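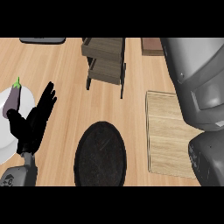 An aubergine, a pan and two robot arms in one of our simulated kitchen set-ups.

About Kivel

Kivel began when Sihan Peng and Mehrangiz Naseri found themselves writing the same safety notes, month after month, for quite different teams at Vadmont. They thought it might be kinder to everyone to write them once and write them well – and we have been adding to them ever since!

Today our handbook, which we call Toom, holds 1,407 entries on how a robot ought to behave near household things. Some are very plain (how far a hand should keep from the rim of a plate before it closes) and some took us a whole winter of friendly arguing. Every task is tried in simulation first, and we ask for 50 clean runs in a row before anyone may book time on real arms. If run 49 goes wrong, we start again from one, and yes, there is usually some groaning and a pot of tea.

Ordinary objects matter a great deal to us, so our layouts are full of plates, pans, racks and vegetables, with open table left between them as Toom asks.
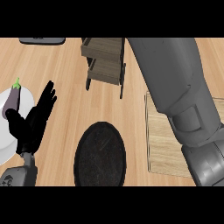
Working with us

We review task plans for teams of any size, and we do love a visit. Write to Mehrangiz at our Giren office, and please send your layout along with your stopping rules.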